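Boletín de otoño - Buscar apellidos sin perder la paciencia

La rama de Zisesitz

Quien lleve tiempo en esto de la genealogía sabe que los antepasados tenían una relación muy relajada con la ortografía. Los míos salieron de Stustov con un apellido, pasaron por Zisesitz con otro y llegaron al puerto con un tercero que no se parecía a ninguno. En los registros parroquiales he encontrado 8 versiones del mismo nombre, tres de ellas escritas por el mismo párroco, que al parecer improvisaba según el día.

Empecé en febrero con lo que había en casa: una libreta de cuentas, cinco cartas sin sobre y la convicción familiar de que veníamos de gente importante. La libreta recoge deudas. Las cartas piden dinero. De la gente importante sigo sin noticias.

El avance vino por donde menos lo esperaba, en un padrón de contribuyentes de Stustov. Allí aparece mi bisabuelo pagando la tasa por una cabra que, según la tradición oral, era un caballo. La línea siguiente anota un traslado a Zisesitz, y con eso pude pedir al archivo comarcal el libro de matrimonios correcto, después de haber pedido ya dos equivocados.
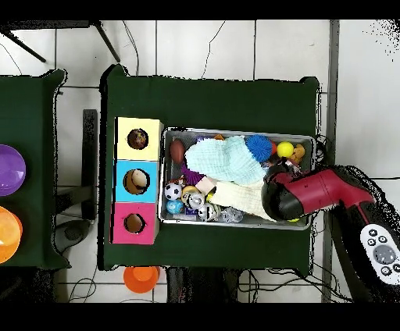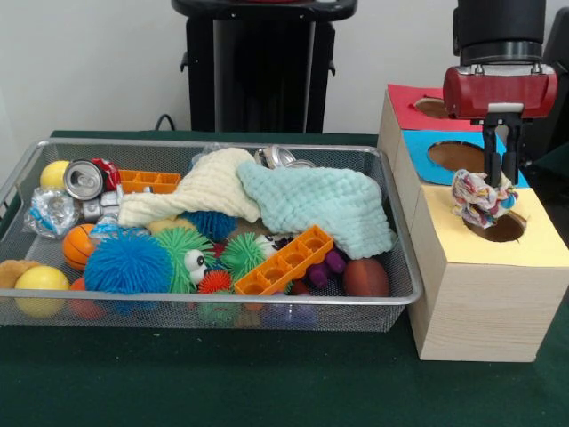 Juguetes y telas junto a las cajas de colores, sobre la mesa verde.

El libro tardó más de 20 días en llegar digitalizado y venía en una letra que yo tomé al principio por manchas de humedad. Consejo para quien se vea en la misma: copien primero los nombres de los testigos. Suelen ser cuñados o vecinos de puerta, se repiten de una boda a otra y acaban enseñando a leer al escribano. Gracias a un testigo reincidente supe que la novia no era viuda, como se contaba en casa, sino hija del molinero. Mi tía no me lo ha perdonado - ella tenía mucho cariño al primer marido.

Queda por resolver qué pasó entre la boda y el embarque. Faltan los libros de esos años y el archivo contesta con una cortesía que no compromete a nada. Si alguien de la lista tiene familia de Zisesitz, o ha visto el apellido escrito de una novena manera, le agradeceré que escriba a la redacción. La próxima reunión del grupo de lectura de documentos es el 16 de septiembre, a la hora de siempre. Traigan lupa.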